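Section 2. Unpacking and repacking the Stumon desk lamp

This section explains how to take the lamp out of its carton, how to keep the packing material, and how to pack the lamp again if you must send it to a service point. Please read the whole section one time before you start. The work takes 20 minutes if you do it calmly.

2.1 Prepare the place

1. Choose a table which is bigger than the carton on all sides. A wooden table is suitable. Glass is not recommended, as the lamp foot is heavy.

2. Remove cups, plants and papers from the part of the table where you will work.

3. Look at the floor next to the table. Any cable which lies on the carpet should be moved to the wall before you carry the carton. Walk the way once with empty hands.

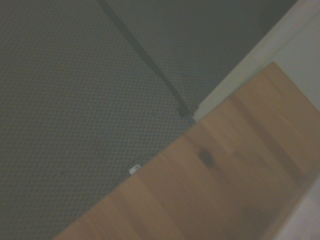 Figure 2-1. Cable on the carpet beside the wooden board and the baseboard.

4. Place a soft cloth on the table for the lamp head. A kitchen towel folded in 2 is enough.

CAUTION: Do not unpack the lamp on your knees or on a bed. The lamp foot can slide out of the carton without warning.

2.2 Open the carton

1. Put the carton flat on the table, with the Flimus label up.

2. Cut the tape along the middle with a short blade. Hold the blade almost flat. The lamp arm lies directly under the tape, and a deep cut can damage its paint.

3. Open the lid slowly to its full position and let it rest. Do not pull the lid off.

4. Take out the paper which lies on top. Feel inside every piece before you put it away, for the small bag with the four screws is sometimes caught in the folds.

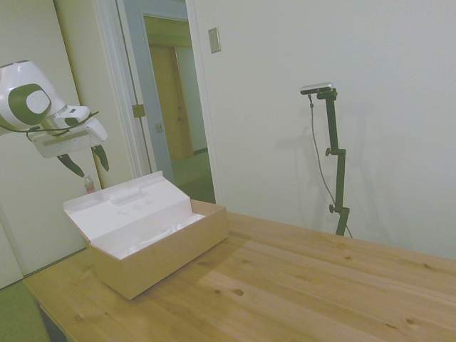

The carton needs free table on the side where you will put down the parts, so do not push it into the middle only because it looks nicer there. We prefer to keep it to one side, and to work from that side to the other. The carton in Figure 2-2 stands on the left half of the table, with its white lid folded back to the left and the crumpled packing still inside, and the parts can then be laid on the planks to the right of it. If you are left-handed, you may do everything in the opposite direction.

5. Lift out the lamp foot with both hands. Then lift out the arm and, as the last, the lamp head. Hold the head by its metal ring only.

6. Check the parts against the list on the inner cover of this manual. If one part is missing, write to the Torov service point before you assemble anything.

NOTE: The first lamps of the 2000 series have no separate metal ring. For these lamps, hold the head with an open palm from below.

2.3 Keep the packing

Many customers throw the packing away on the first evening and regret it later. The guarantee covers transport damage only if the lamp travels in its own carton, with all the original packing.

1. Collect all paper in one place. It is not necessary to make it smooth. Paper with many folds protects better than flat paper, because there is air between the folds.
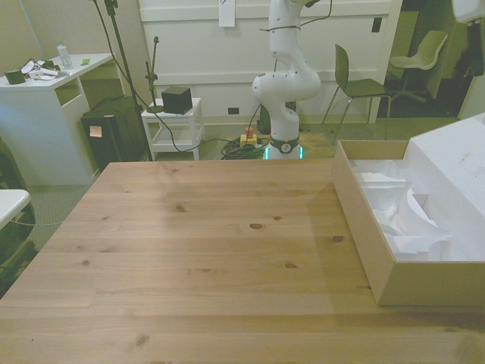 Press it together gently with the hands until it stays below the upper edge of the carton. If it rises again, take out one sheet and turn it the other way. Do not stand on the paper and do not tie it with string.

2. Keep the small bag of silica with the paper. Do not open it, and keep it away from children and animals.

3. Store everything in a dry room. A cellar is acceptable in June, but not in winter, when cardboard becomes soft from the moisture.

2.4 Pack the lamp again

1. Unplug the lamp and let it cool for 20 minutes.

2. Put one layer of paper on the bottom of the carton, then the foot, then the arm. The lamp head comes again as the last.

3. Examine the molded insert on both faces before you use it. Small pencil or pen marks on the surface do no harm and need not be removed. Cracks or broken corners are another matter. In this case please ask for a new insert. 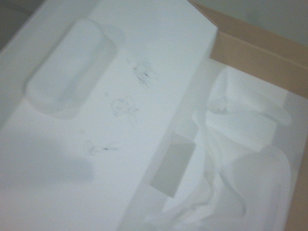
Figure 2-4. Molded insert with the long recess and the scribbled marks, next to the carton.

4. Fill the free corners with the remaining paper and close the lid. It must close without force. If it does not, the arm is usually lying with the joint up. Open again and turn the arm.

5. Close the carton with two strips of tape, one along the middle and one across.

CAUTION: Do not write the address directly on the carton. Use the label which you receive from the service point.

For questions on returns, write to Kelly Stockdale at the Torov service point. Questions on spare inserts and screws go to Wiroj Hemmin, at the Văduva warehouse. Please give the serial number, which you find under the lamp foot.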